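Progress report to the Piketti Fund, 2022-02-24

Prepared by Deolinda Falcão, Mestham Lunch Club

## Where we are

The lunch club has now served its second winter out of the old chapel hall in Mestham, and the roof has stayed on for both of them. Your grant was for 40 places a sitting. We fill them all when there is pie and rather fewer when there is fish, a finding we offer to the Fund free of charge.

The kitchen passed its inspection in September with two remarks. One concerned the seal on the big fridge, which has been replaced. The other concerned the word "probably" on our allergen sheet, which has been removed.

We are still choosing new cups and bowls. The old crockery is heavy, chipped and hated by anyone with bad wrists. Pale green has its supporters, mainly people who do not do the washing up.

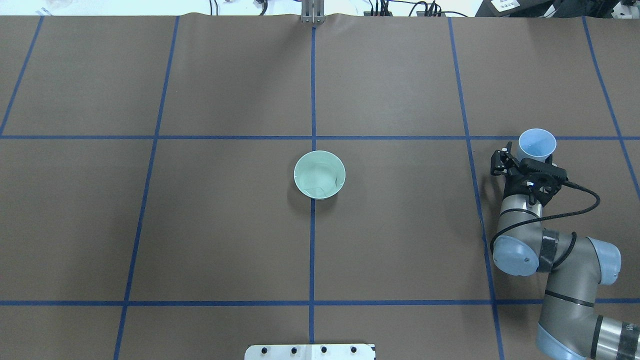 ## Money

- Spent on food: on budget, thanks to Peixoto, who lets us have yesterday's vegetables at a price he describes as robbery.
- Spent on heating: over budget by £90. The boiler has two settings, off and Lisbon.
- Spent on transport: under budget by £100. This sounds better than it is. The Jestmont minibus was in the garage for most of the autumn and we could not spend money on diesel for a bus we did not have.

We would like to move the £100 from transport to heating, which would settle the overspend and leave £10 over. If this needs a form, please send the short one. The long one asked for our "theory of change", and we put "lunch".

## What has gone less well

The Jestmont run is the sore point. People in the outlying lanes signed up in good faith and then waited at the end of their drives for a bus that was up on a ramp. Neighbours gave lifts where they could, and we took hot meals out by car on the worst weeks, but a meal on your own at home is a poor swap for a noisy one in company. Two regulars stopped coming altogether. I have been to see them both. One will be back when the evenings are lighter — the other has taken up bowls and seems to regard us as a phase.

Breakages were high as well. Stacking is done at speed by people who want to get to the cards table, and a cup that lands on the floor is generally left for someone else to find.
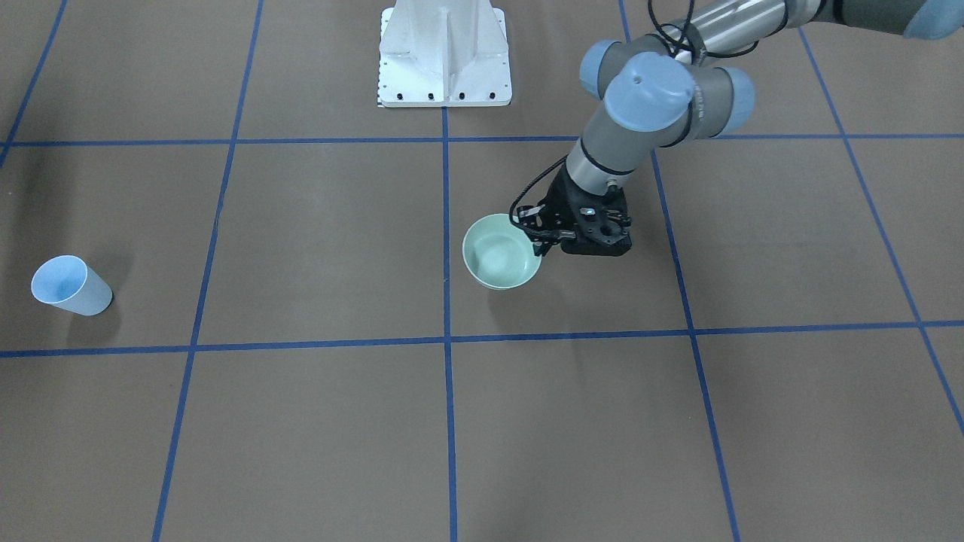
I have asked for lighter things that stack properly, and for the trolley to be mended before we buy anything at all, as it steers to the left and always has.

## Next

The minibus is back and has its certificate. We will run the full Jestmont route again from next month, with a spare driver on the list this time. The piano needs tuning, but we are not asking you for that. The next report will come with the receipts in date order, as requested twice.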